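# Orer Wynne feeding aid: four months at the kitchen table

My father, Eino Ruotsalainen, has had an essential tremor in both hands for eleven years. Weighted forks helped for a while, then stopped helping. Last winter his occupational therapist, Mariama Issahaku, suggested we look at a powered feeding aid, and after trying two in her clinic we bought the Wynne from Orer. It cost $3749 with the standard bowl set. Insurance paid for none of it.

The Wynne is a tabletop arm with a spoon on the end and a round base that holds a plate with four sections. You pick a section with a button or a foot switch, the spoon scoops, and it comes up to a height you set beforehand. The person eating leans in and takes the food. It does not push anything into the mouth, and it backs away if it meets resistance.

## Setup

Plan on an hour. The base is heavy enough that it doesn't slide, and it has to sit within reach of an outlet because the battery is an extra we didn't buy. Teaching it the mouth position is simple: hold the release, move the spoon where you want it, let go, press save. It stores three positions. We use one for the kitchen chair and one for the recliner with a tray table.

The printed manual is poor. It skips the foot switch pairing completely. I called support and got Irfan Pillai, who walked me through it in five minutes and emailed a better version of the instructions. If you buy one, ask for that file right away.

## Daily use

Rice, oatmeal, mashed potatoes, thick soup and cut-up chicken all work. Peas work if there are plenty of them. Once the section is nearly empty, the spoon chases them along the wall and comes up with one or two. Thin soup is a waste of time. Pasta has to be cut short.

A full dinner takes my father 42 minutes on the slow setting. With me feeding him it was closer to half that, but he was always rushing to let me get to my own plate. Now we eat together and he stops when he likes.

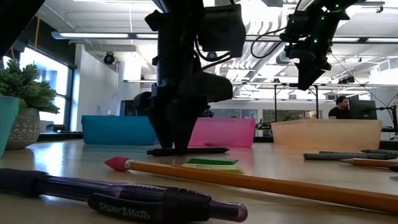
*Pen, pencil and sticky notes on the tabletop, with a black robot arm coming down behind them.*

The motor makes a low hum on the way up. You can talk over it easily, though my father turns his hearing aid down a notch. There are two speeds. The fast one spills, and we tried it for a week and went back.

## Cleaning

The bowl and spoon go in the top rack. The spoon holder does not, and it has a narrow groove that collects oatmeal. I use an old toothbrush. The arm itself gets wiped with a damp cloth. Orer sells a silicone sleeve for it, which I'd skip, as crumbs get under the cuff.

## Problems so far

In the second month the spoon began stopping an inch short of the saved position. Support had me run a recalibration and it has been fine since. The foot switch also loses its pairing if the base is unplugged overnight, so we leave it plugged in.

Replacement spoons are $49 each. For a molded plastic spoon that's too much. Chathurika Sultana, who runs the support group we attend, uses the Tutik at home and says its spoons are cheaper, but the arm is shorter and didn't suit my father's chair when he tried hers.

## Who it suits

You need enough neck and trunk control to lean forward a few inches, and you need to swallow safely without someone pacing you. Ask a speech therapist if you aren't sure. Someone still has to cut the food, load the plate and stay in the room.

I'd buy it again. Before paying full price, ask whether there's a loan program near you. The one in Irklow lends a Wynne for two weeks against a $200 deposit, and I only heard of it after ours had arrived.

**Rating:** 4 out of 5. I took off a point for the manual and the price of the spoons.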